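Ticket: Left gripper drops out mid-task, jaw reading freezes
Opened by: Shiuli Sarkar
Site: Benwood, table 9
Product: Flirnent hand-held gripper pair
Status: Open, waiting on parts

Hello again, and thank you for the quick reply last time. I'm sorry to come back with the same complaint, but I've had a proper go at your suggestions and I think I can describe the trouble better now.

We're running the Stusent task set, which is mostly putting containers into the wire basket and taking them out again. Every so often the left gripper stops reporting its jaw position. The log holds one value, I keep squeezing, and the number just sits there. After 500 ms or so of silence the software raises a "stale reading" warning, and if I carry on the session ends itself. The right gripper has never done it, bless it. 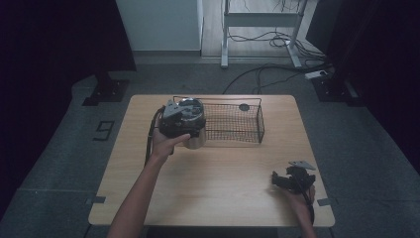 Left gripper with the silver container at the basket, right gripper empty.

What I've tried so far:

Restarted the logger and both grippers. Fine for a while, then the fault came back.

Swapped the two cables over at the hub end. The fault stayed with the left gripper, so I don't believe it's the port.

Changed how I hold it. I support the left one from underneath with my palm up, and the cable loops down past my hand and along the wrist. If I bend my wrist outward the dropout comes sooner – I got it 3 times in one morning doing that on purpose. With my wrist held straight I can sometimes get all the way to the end of a set.

Ran the open-and-close test on both sides with nothing in the jaws. You asked for 2000 cycles and I did them over two afternoons (my forearms would like a word with you!). The right side came through clean. The left side froze partway, and I've put the log in the shared folder under Begum, where the older ones are.

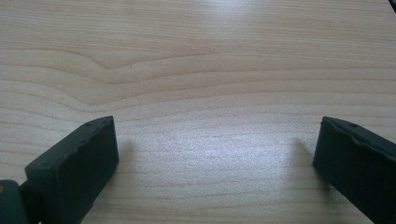
I also looked over the fingers in case something was binding. They open wide and come back together without any roughness that I can feel, and the screws I could get a driver on were snug. I didn't take the housing apart, as your October note asked us to leave that to you, and I'd much sooner be told off for asking too many questions than for losing a spring.

My own guess is the cable where it goes into the body, but you know these far better than I do. Could you please tell me:

Is there a spare left cable you can send, or does the whole unit have to come back?
Can I keep the sets that ended early, up to the warning, or should they all be thrown out?

I've stopped using the left gripper for now and put a tag on it. The right one is still in use for single-hand tasks.

Warmly,
Shiuli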